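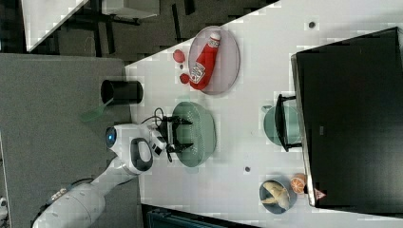

Search this site
Search

Wednesday was the third session of the robot arm club at Nellamwood, and the first one where we got on to the kitchen task. The brief from Emiliano Daza, who runs the sessions, is short. Clear the table. Plates go in one stack, food goes in a bowl, and anything else goes to the side.

It took us most of the first hour to agree on what counts as food. The toy banana and the orange slice are easy. Ketchup caused an argument. Fuchs (our team name, we didn't choose it) voted to treat the bottle as "anything else", and the Senano team put it down as food. Emiliano said either would do so long as we wrote it down before we started.

Plates are harder than I thought they would be. A gripper with two fingers has to take a plate by the rim, and the rim is low and close to the table. Come down too high and the fingers close on nothing. Come down too low and the arm stops itself and you have to reset. We have decided to start with the green plate in the middle and leave the ones near the black tray until later, as the wire handle there gets in the way.

I did the driving for the first half and then swapped to keeping notes. I prefer the notes. When you drive you watch the fingers and forget about the rest of the arm, and twice I came close to knocking something with the wrist.

Each team gets up to six runs at the Skustville open day, and the best two count. The spatula is on the list of objects as well. I would like to leave it to last – it is thin and I don't trust us with it yet.

Next week we are meant to try the same table with everything moved. I need to bring the spare notebook and finish typing up the run sheet before then.

Print this post
E-mail this to a friend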